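Workshop Notebook, Trera Bench Services
October, entry opened 8:40 a.m.
Subject: Hide glue trials for the Pollelero cabinet repair

This entry continues the trials on adhesive for the drawer linings and the loose veneer. The previous entry closed with the granules soaking. They were left overnight in cold water, covered, on the shelf by the north window. By morning the water had been taken up and the granules had swollen to a soft, even mass with no dry centers. The small amount of free water on top was poured off and not measured. Colleagues repeating the work should measure it, as the omission makes the ratio in this trial less certain than it ought to be.

The glue was warmed in the jacketed pot. The target was 140 degrees Fahrenheit at the glue itself, taken with the probe thermometer. The dial on the pot reads high and should be disregarded until it has been checked against the probe over its full range. Warming took 34 minutes from a cold start. A skin formed on the surface toward the end and was lifted off with a spatula. The lid had been left open for stirring, and this is the likely cause.

Consistency was judged by letting the glue run from the brush. It should fall in an unbroken thread and not in drops. The first batch fell in drops at the beginning, was left uncovered for a further 10 minutes, and then ran correctly. No water was added after that point.

Room temperature at the start of work was 71 degrees. The window was closed and the extractor was switched off for the duration of the glue-up. The test pieces were warmed under the lamp before application. It is recommended that this step be kept for the cabinet itself, although it will be difficult to arrange for the side panels, which are too large for the lamp to cover in one position.

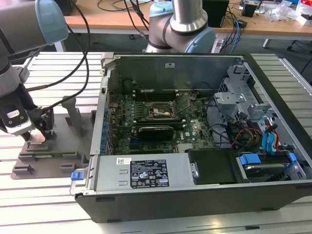 Three glues were compared on offcuts of the same oak: the granular hide glue described above, the Grullov liquid hide glue from the store cupboard, and the ordinary white glue used for jigs. Each joint was a plain lap joint, clamped with the padded cam clamps and left untouched until the following morning. The white glue was included only for reference. It will not be used on the cabinet, as any later repair must be able to undo the present one.

Results, hide glue from granules. The joint held under hand pressure and under the lever test. When broken with the chisel, the break ran through the wood for most of its length. There was one starved area near the end of the lap, where the clamp had been set too tightly. Squeeze-out had turned brittle and came away cleanly with a warm damp cloth.

Results, Grullov liquid hide glue. The joint held under hand pressure but parted in the lever test, and the glue line was still slightly rubbery. The date on the bottle has worn off. The bottle may simply be too old, and no conclusion about the product should be drawn from this one joint. The bottle has been marked DO NOT USE and moved to the lower shelf pending replacement.

Results, white glue. The joint held in all tests. No further comment.

Reversibility was then tested on a second lap joint made with the granular glue. Warm water was introduced along the glue line with a fine brush and the joint was covered with a damp cloth. A thin palette knife could be worked in after 5 applications. The joint was separated without tearing the fibers. Some raising of the grain was noted on the lower piece. It was reduced by pressing the piece between blotters under weight, but it remained detectable to the finger. The amount of water should be reduced in the next trial.

Veneer. A small panel was prepared with a deliberate blister, following the Reddy method as copied into the front of this notebook. The blister was slit along the grain with a scalpel, glue was worked under it on a slip of card, and the area was pressed with a warm block over waxed paper. The blister lay flat when the block was removed. One edge of the slit overlapped slightly and will need to be leveled after the finish has been considered. On the cabinet, the slit should follow one of the darker lines in the figure wherever this is possible.

Points outstanding:

The dial on the glue pot is to be checked against the probe.

A replacement bottle of liquid hide glue is to be requested. The order should state that a legible date is required on delivery.

The drawer linings have not been matched for thickness. The existing linings vary from one drawer to the next, and the new stock should be planed to suit each drawer individually.

The finish on the Pollelero cabinet has not been identified. Spirit tests on a hidden area are to be carried out before any warm block is placed on the show surfaces. Shellac is suspected, and the heat used on the trial panel would mark it.

Remaining granular glue was poured into a shallow tray, allowed to set, and placed in the refrigerator with a label. It is to be discarded if any smell develops. The pot and brushes were washed in hot water. Entry closed 4:15 p.m.

Trera Bench Services | Workshop notebooks | Contact the bench office | Copyright Trera Bench Services | Back to top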